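Stop Weathering Everything

Thursday, February 6, 2020

I went to the Thampi club's open day last month and saw the filthiest railroad in the county. Every boxcar had rusted through. Every hopper looked as if it had been dragged up from a lake. The layout is set in August 1957, when a fair share of that equipment would have been about as old as my left shoe, and yet there wasn't a clean panel on it. Even the dining car had rust streaks. I would not have ordered the fish.

I blame the powders. A set of them costs less than a decent pair of couplers, and the first car you try looks wonderful. So you do a second. By the end of the winter you have done the whole fleet in the same three browns, with the same brush, in the same mood, and what you own is a matched set. Real trains are a jumble. A car fresh from the paint shop rolls along behind one that hasn't been washed since the war, and the fresh one makes the old one look old. Take it away and all you have is brown.

My own roster stands at 282 cars, which my wife believes to be roughly 200, and I would be grateful if it stayed that way. I went through them after the open day with a notepad and a bad conscience. Far too many were dirty. I had weathered a Trako tank car so thoroughly that I could no longer read the number, and I only know it was 1266 because I still have the box.
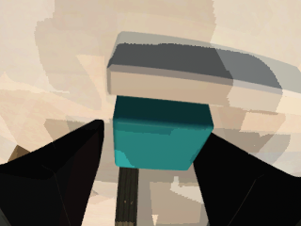

Elsa Solberg, who runs the Zedwood & Fivedo on the other side of town and has won more ribbons than I have entered contests, leaves about half of her cars almost alone. A coat of flat finish to kill the shine, a little gray on the trucks, done. People walk up to her layout and say how real it looks, and then they lean in to find the weathering and can't. I have watched judges do this. It takes them a while to straighten up again.

I'm not asking anybody to go back to shiny plastic. I remember shiny plastic, and it looked like a bathtub with a road name. I would just like to see people get out a photograph from the year they model and look at it before they open the jar. Some of those cars were clean. Somebody had paid good money for that paint.

As for the tank car, I've been at it with a damp cotton swab for two evenings. So far I can make out a six.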